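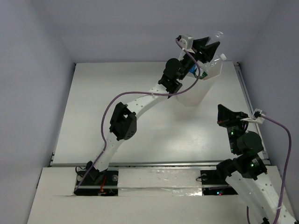 *Left arm, bottle held over the cup. Right arm parked open.*

**Ticket 131 – left arm sags at reach, wrist cam drops out**
Opened: May 2022
Bench: Storton workshop, back bench
Raised by: Sylvain Picard
Picked up by: Eero Hämäläinen
Status: open (see end)

**What happens**

Left arm goes out towards the bin side and the tip ends up lower than it was told to. Not a lot. Enough to catch a rim on the way in. Fine near the base, bad past the middle of the table. Sometimes at the same moment the left wrist cam freezes, last picture stays up, and Pons carries on as if nothing's wrong.

Right arm doesn't do either. Same links, same servos, same firmware as far as I know.

Started after the April rebuild. Might be a coincidence.

**To reproduce**

1. Home both arms.
2. Load the bottle routine in Pons, slow speed.
3. Send left arm to the far pose, hold.
4. Watch the elbow reading against the target. Drifts inside a minute.
5. Do it with a bottle in the gripper and it's worse, which is silly, an empty bottle weighs nothing.

**Log**

*Sylvain, first evening*

Checked the obvious. Horn screws on the elbow all tight. Shoulder bracket tight. Base bolts ok. Swapped the power lead for the spare, no change. Rebooted everything twice, no change, felt better though.

Elbow servo warm to touch after a long hold but not hot. Right one about the same.

*Eero, reply*

Is it the elbow or is it the shoulder giving and the elbow getting the blame? Log all joints, not just the one you don't like. Also which supply is the left on, the Barneck one or the old one?

*Sylvain*

Barneck on the left, old one on the right. Will swap.

Swapped. Fault stays on the left. So not the supply. Lost an hour becuase I'd put the fuse holder back half open.

Logged all joints. Shoulder holds. Elbow is the one that drifts. Wrist is fine until the cam freezes and then I lose the wrist reading as well for a second or so. Didn't know that before.

*Eero*

That last bit is interesting. Cam and servo bus shouldn't care about each other. Unless they share the hub. Do they share the hub?

*Sylvain*

They share the hub.

Moved both cams onto their own port on the PC. Reran the bottles, both arms going.

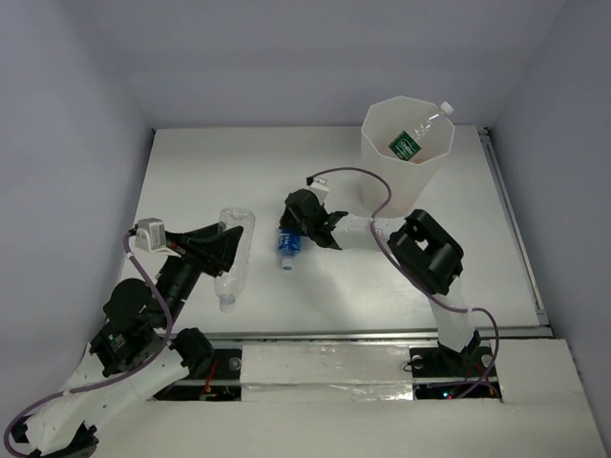
*Both arms holding a bottle, cams on separate port.*

Cam froze once in that lot, used to be every few goes. Wrist reading stayed put this time. So the hub was part of it. Elbow still drifts.

Something else from that run – the purple cable on the left arm runs the whole length in the clips, then off past the base. Pulled on it by hand with the power off and the far pose has next to no slack left in it. So every time the arm goes out the cable is pulling back on the cam end. Clips probably went on with the arm folded in. That'd be me, in April.

*Eero*

Undo the clips from the elbow up, put the arm at the far pose, clip it again with a loop at the joint. Don't just make the loop bigger at the base, it'll creep back.

And run it with the cable off completely, once, no cam. If the drift goes, it's drag. If it doesn't, stop looking at the cable.

*Sylvain*

Did it with cable off. Drift is less but still there. Pain.

Re-clipped with a loop at the elbow as you said. Cam hasn't frozen since. Calling that part done unless it comes back.

Elbow: had the cover off. Offset in the config is 108 for the left and 131 for the right. Should they be different? I never touched those. Fidness export from before the rebuild has them equal.

*Eero*

They can differ a bit, horns never go on the same spline. But not that much. Did you recalibrate after the rebuild or load the old file?

*Sylvain*

Loaded the old file. I think. Then ran the calibration on the right only, the left "looked alright".

*Eero*

Right then. Recalibrate the left. Do the gripper while you're there.

*Sylvain, later*

Left recalibrated, took 2 goes, first one timed out at the wrist. Holds the far pose now with roughly a third of the drift it had. Usable. Not perfect.

Went through the wrist cam views after, to see whether framing had shifted with the new zero.

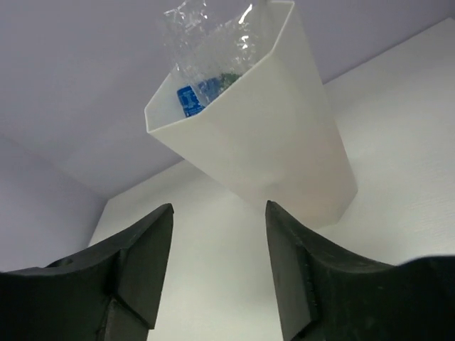

*Wrist view, tips and the white bin. Label inside shows up blue.*

Fingers sit evenly either side of the gap, can see both tips, can see into the bin. Happy with that. Bin fills a lot of the view though and the crinkly plastic throws bright spots. Exposure on auto, will try it fixed. Not part of this ticket but noting it.

*Eero*

Fixed exposure yes, or auto will chase those highlights. Put it in a separate ticket or I'll forget.

Check the finger tips too. If you've been hitting rims for a month they won't be pretty.

*Sylvain*
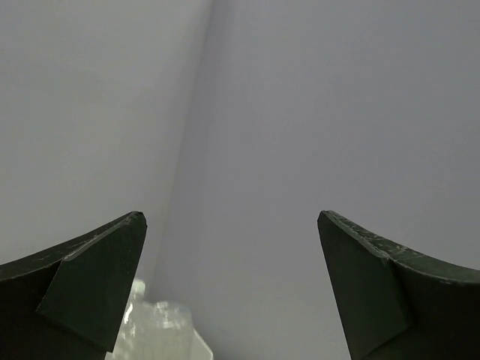
*Finger tips, gripper open, from the wrist cam.*

Scuffed along the top edges, both of them, more on the right-hand one. Left one has a small chip right at the point. Can't say how much of that is this fault and how much is just use. They still meet properly when closed, tried it with a strip of paper and it grips all the way along.

Will print a new pair anyway. File is in the Storton share under grippers, version 3, don't use the older one, the screw hole is off.

**Found so far**

- Cams and servo bus on one hub. Moved.
- Left cable clipped too tight past the elbow. Re-clipped with a loop.
- Left arm never recalibrated after the rebuild. Done now.
- Remaining drift at the elbow, small. Not explained.

**Still to do**

- Swap left and right elbow servos, see if the drift follows the servo. Eero has the long driver, can you bring it
- Print and fit finger tips, then redo gripper zero
- Make Pons stop when a cam frame goes stale instead of carrying on. One line check surely
- New ticket for exposure
- Save the new calibration in Fidness under a name that isn't "final"

Leaving this open till the servo swap. Bench is free to use meanwhile – slow speed only on the left arm please, and don't leave it holding at full reach.

*Eero*

Driver's in my bag. Don't undo the elbow before I get there, the link drops when the last screw comes out.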